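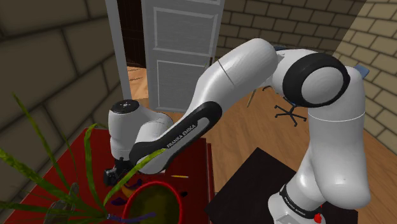
*Arm and red table, simulated view*

**Ticket: loan statement shows wrong balance after covenant change**
Raised by: Harpreet Friesen, accounts, Clolemari
Handled by: Kevser Özkan, business lending support, Idska
Status: closed, one follow-up open

**First report (Harpreet)**

The online statement for our equipment loan has the interest charged at the default rate. We are not in default. The amended facility letter was signed by both sides in April and moved our repayment day from the 9th to the 20th. We paid on the 20th. The portal shows the payment as late, adds a late fee and has put a red banner across the account. I can't draw on the overdraft while the banner is up.

Signed letter attached. Please also tell me who can see the banner. Our landlord's bank asked for a reference this week and I don't want them told we are behind.

**Reply (Kevser)**

Thanks, letter received. I can see the payment, full amount, credited on the 20th. The loan record still has the 9th as the due date, so the system counted you as 11 days late. I've asked Amparo Collado in loan records to check whether the amendment was keyed.

The banner is visible to you and to our staff only. No reference has gone out.

**Internal note (Amparo)**

Amendment was keyed, but against the closed Tonthorpe loan. Same borrower, old facility number. The live loan was never touched. I can move it across but the rate and fee need a manual reversal, and that needs a second signature from credit.

**Steps taken**

- Amendment removed from the Tonthorpe loan and added to the live one.
- Due date now reads 20. Checked on the customer view and the staff view.
- Late fee reversed, signed off by Nuria Vidal.
- Default rate reversed. First attempt failed with "period locked". Nuria reopened the period and the second attempt went through.
- Banner still showing after the reversal. Cleared by hand.

**Customer check (Harpreet)**

Banner gone, overdraft working. The interest line is still wrong by a small amount. It looks like six days at the old rate are missing from the recalculation.

**Reply (Kevser)**

You're right. The reversal ran from the payment date and missed the days before the period was reopened. Amparo has posted a correction and it will show on Saturday's statement – the portal figure won't change until then. A letter confirming the account was never in default is in your documents folder.

**Open item**

Begoñe Moya to look for other amendments keyed against closed loans. Linked to this ticket.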